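The Clamp

1. Morning

Wendelin Kofler had been at Trestulville for six weeks and he still laid the parts out too neatly.

"They're not for sale," said Jörg Engelhardt. "Move them about a bit."

The job was 260 examples of one task, for a company called Purkura that wanted its arms to put pipe clamps together. Jörg worked the controls. Wendelin set the table, pressed the pedal to start each recording, and wrote in the book whether it was good, bad or unsure. The valve, the brown sleeve and the breaker had no part in the task. They stood at the back so that the system would learn to leave them alone. 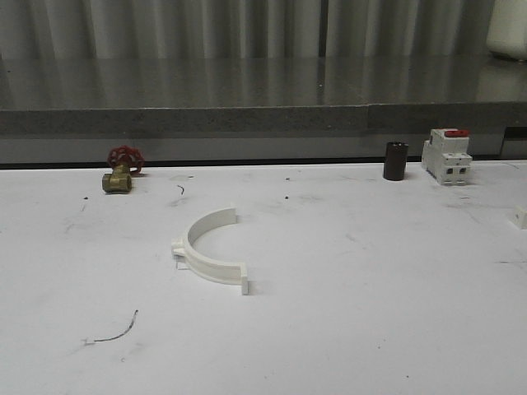 2. The book

By the middle of the morning Jörg had stopped talking, as he did when it went well. Wendelin wrote good, good, good. Then he wrote unsure.

"What was unsure about that?" Jörg asked.

"You stopped halfway down."

"I was thinking."

"Do I put that?"

Jörg took off his glasses and rubbed his eyes. He had fitted pipes for Bachmann before his knee gave out, and he had put up clamps in cellars all over the district without anyone writing anything down.

"I stop there because you feel for the seat," he said. "If you push before it's sitting right, the tab snaps. Everybody stops there. Everybody who's any good."

"So it's good."

"Put good."

Wendelin crossed out the word and wrote the other one above it. He thought about the arm at Purkura, stopping halfway down for no reason it could have given. He wondered if it would stop for as long as Jörg did.

They had tea at the window. Jörg asked about the room Wendelin was renting, and Wendelin said it was cold but all right. After that they went back to the table.

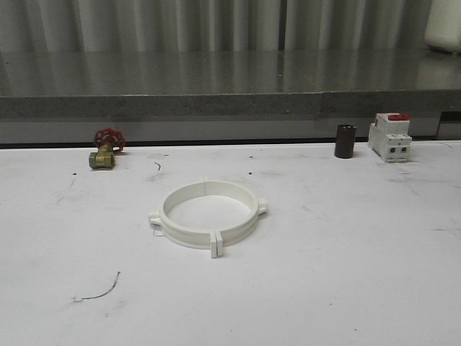
"My father held the torch for me," Jörg said. "No, I held it for him. I was 6 or so. He never told me a thing, I just watched his hands, and if the light wandered he'd shout."

"How many times did you watch?"

"I don't know. Not 260."

Wendelin turned to a clean page and ruled the columns. Out in the yard the Zaka van was reversing up to the gate. He put his foot on the pedal.

"Ready when you are," he said.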